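Open Day at the Dreswood Show Flats

The Dreswood open day runs from ten until four on a Tuesday, which tells you who they think buys storage. I took the 238 bus to the end of the line, walked past two tile showrooms and a closed bakery, and was handed a lanyard and a very small muffin.

Dreswood, for those who haven't had the catalogue through the door, sells ways of putting things away. Once a year they open the old Drillulden works and fill it with furnished rooms, 7 of them this time, and let the public wander through opening cupboards. You're encouraged to touch things. There is a sign to that effect, and another asking you not to lie down.

Our group was led by Ridwan Majimbun, a patient man in good shoes. He started us in the kitchen, where a retired couple spent so long on the pan drawers that we lapped them. The drawers are lovely. They close with a sigh, like somebody sitting down after Christmas lunch. I asked the price and then I sighed too.

The home office had a desk by Takagi that folds up into the wall, provided you never leave anything on it. The laundry had a drying rack on a pulley and a queue of people waiting to work the pulley. I went twice.

Upstairs are the bedrooms, and these were the reason I'd come. My own bedroom at home has a chair that hasn't been sat on in years, for reasons of laundry. Dreswood's idea this season is that a room should be shown mid-tidy, with the bedding still in heaps and the small stuff still being gathered up, so that visitors can see themselves in it. I saw myself in it straight away and didn't care for the feeling. 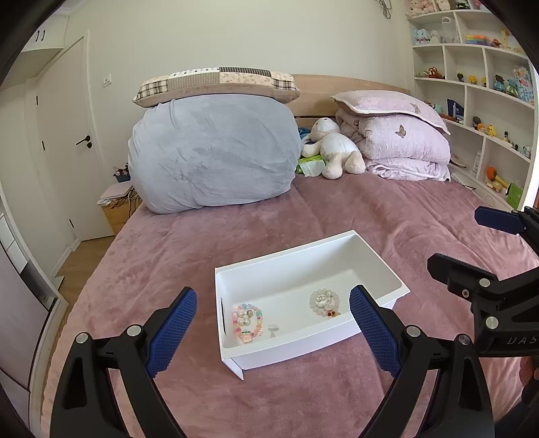 Second bedroom, upstairs: bracelets and a hair clip in the bin, lamb still to be dealt with.

The bin is the plain white sort with a slot in the end for your fingers, and I'd walked past a stack of them at the entrance without a glance. On a dusty pink blanket, with two beaded bracelets in it, it looked like the answer to something. I liked the lavender comforter with the butterfly on it as well, folded up under a pillow with a smaller butterfly, though my favourite piece of realism was the tangle of black cables on the nightstand. Every other showroom I've been in pretends that phones charge themselves.

Hinata Kuroda, who styled the upstairs rooms, took questions on the landing. Somebody wanted to know where the duvet was meant to go. "In the wardrobe," she said, and there was a short silence while we all thought about our wardrobes. Her rule for bracelets, clips and the like is one bin per person, and when it's full you have to choose. A man behind me said he had 100 fishing lures and wouldn't be choosing.

The last stop was the Lerach shelving demonstration, given by Czesław Mazurek, who put up a bookcase while telling a long story about his brother-in-law's garage. The bookcase was finished well before the garage was.

Parking is free but fills up by eleven. The café does a decent toastie and closes at 2, so eat before the bedrooms. I came home with a white bin, which is on the chair.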